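Ticket 3295: Track premieres show as "unavailable" after embargo lifts
Product: Holliment Artist Pages
Component: release scheduler, embedded player
Reported by: Jozefína Urban (label services, Wuyts)
Assigned to: Haoran Dai
Priority: 2
Status: resolved

Jozefína Urban
We scheduled an exclusive premiere for Ullodley, first single off the February mixtape, to go live at 9:00 a.m. Eastern. The post went up on time. The embedded player shows the cover art and the run time, but pressing play returns "This track is not yet available in your region." Tried from two offices and one phone on mobile data. The download button works, which means people are getting the file and skipping the stream. The blog hosting the exclusive has already emailed us twice.

Haoran Dai
Confirmed on my side. The player page loads, the stream request comes back 403. Please send the track ID and a copy of the schedule entry as it appears in your dashboard. Do not re-upload the audio. A new upload gets a new ID and the play count will not carry over.

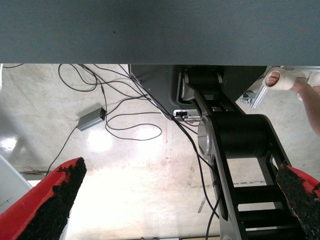
Jozefína Urban
Track ID is in the private note. Schedule entry reads: release 09:00, time zone America/New_York, territory Worldwide, status Live. We also have the two album cuts with the same producer credit set for next month. Those should stay locked.

Haoran Dai
Thanks. Checked the following:
Schedule entry: correct.
Territory list: 204 entries, matches Worldwide.
Audio file: present, transcoded at all bit rates.
Player token: valid, but issued before the release time.
Cleared the player token by hand. Stream request still returns 403. Passing to Rachid Ouali for the rights cache.
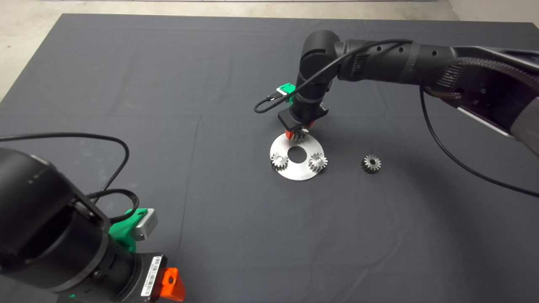 Rachid Ouali
Rights cache holds the old embargo record for this track. The scheduler writes the new record at release time, and the cache is supposed to drop the old one when it gets the purge message. Purge message was sent at 09:00:02. Wirkura (our delivery vendor) logged it as received and did not act on it. Their log gives the reason as "feature credit mismatch."

The main artist is entered as Ullodley on the release and as "Ullodley feat." with nothing after it on the track. The vendor treats those as two different artists and ignores the purge.

Jozefína Urban
The guest verse was pulled late in mixing. Somebody on our end removed the guest name and left the "feat." in the field. I can fix it in the dashboard if that is safe to do while the track is live.

Rachid Ouali
Safe. Edit the artist field only, then save. Leave the title alone.

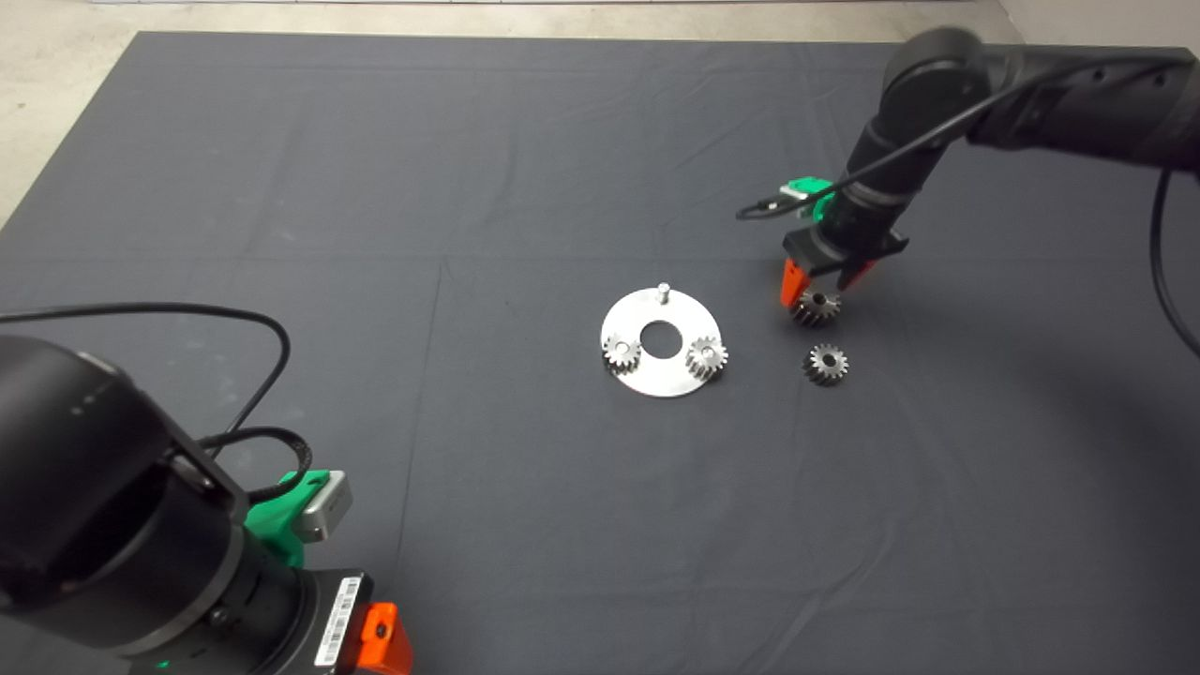

Jozefína Urban
Edited and saved at 10:41.

Rachid Ouali
Purge resent at 10:44. Cache record replaced. Stream request returns 200 from all test locations. The two locked album cuts still return 403, as intended.

Jozefína Urban
Plays in both offices and on the phone. The blog confirms it works on their page after a hard refresh. Will the failed plays be counted?

Haoran Dai
No. A play is counted after 30 seconds of audio, and no audio was served. Downloads made during the outage are in your report under the normal column.

Follow-up: opened a separate ticket to reject a trailing "feat." when the artist field is saved. Přemysl Matoušek has it. Closing this one.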